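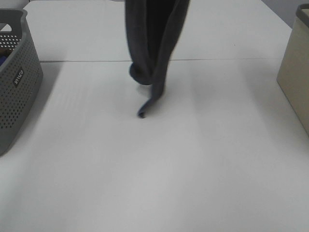
Prillano Laundry and Textiles Users' Group

Board: Visits and demonstrations
Topic: Open day at Prolar, the towel cell

brusa_lint
Posted 8th July

Good evening to all. I promised in the other topic to write down what I saw at the Prolar open day, so I do it now while I still have my notes. Please forgive my English, I write slowly and I check the words.

We were put in two groups. My group began with the towel cell. It is a white table with a grey plastic basket on one side and a beige fabric bin on the other, and the towel is worked in the space between them. The towels were dark grey terry. The person at the table explained that they chose dark towels on purpose for the visitors, as one can see a fold better against white.

What interested me is the finding of the corner. A towel in a heap has four corners and most of them are hidden. The method at Prolar is to lift the towel, let it hang, and look at the edge of it. I stood there for a long time and I missed the coffee.

They say the cell has handled 1,226 towels in June. I did not ask how many of them were folded well. I should have asked.

feltandfold
Reply

Thank you for the notes. I was in the second group and I have to disagree a little. The lifting is nice to look at, but it is slow. In our laundry one woman folds 200 towels before the first break and she talks with her neighbour all the time. I asked what the cell can do in the same time and I received a very polite answer without a number in it.

Also, the towels were all the same size. Ours come in five or six sizes, and some have a hole.

brusa_lint
Reply

It is true about the size, I noticed it as well. About the speed I think we must be fair. The leaflet calls it a research cell and there was no promise that it is for sale.

I add one view from the small camera at the wrist. The towel hangs down and its top part is folded over to the right, so the cloth comes to a point in the middle. The two black fingers are open, with the right edge of the towel between them. For me this was the best moment of the visit – I could finally understand why they talk so much about edges. 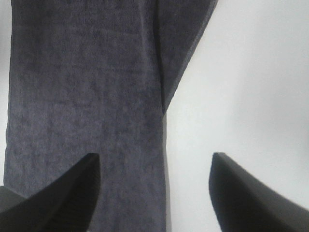 Re: Towel cell, a question about the fingers

yorath_mangle
Reply

I could not come to the open day, so excuse me if this was explained. Are the fingers bare, or do they have some rubber inside? At Yorath we tried an older gripper on bath mats and it pulled the loops out of the terry. After 124 mats we stopped the trial. The customer had already complained.

feltandfold
Reply

I asked this one. They told us that the pads are changed often and that there are two kinds of them on test. Which kind we saw, I do not know. A colleague from Brusasik wanted to touch the towel afterwards, to feel if the loops were damaged, and it was allowed. She found nothing wrong, but the same towel had perhaps been used only that day.

brusa_lint
Reply

Loops are one question, but for me the laying down is the harder one. When the towel hangs, gravity helps you. When it comes to the table it makes its own hills, and then you must start again with the flattening. I have one more from the wrist camera, where the towel is on the table with a peak in it and a long strip going to the gripper.

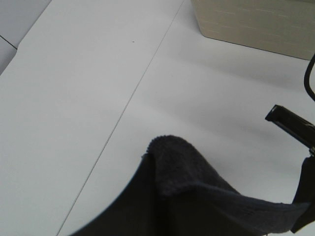 At home I tried the same with a kitchen towel, using only two fingers of one hand, and I was not better than the machine. My wife laughed at me. So I am a little more patient with them than feltandfold is.

feltandfold
Reply

I am patient! I only do not want that my manager reads "open day" and orders one. He has read such things before, and we still have the label machine under a sheet.

But I agree about the laying down. If they can show it with a torn towel and a small one, mixed, I will come again and I will bring him with me.

yorath_mangle
Reply

Does somebody have the leaflet as a file? The link on the Prolar page gives me an error.

brusa_lint
Reply

I have it on paper only. I will scan it tomorrow at work, it is 2 pages.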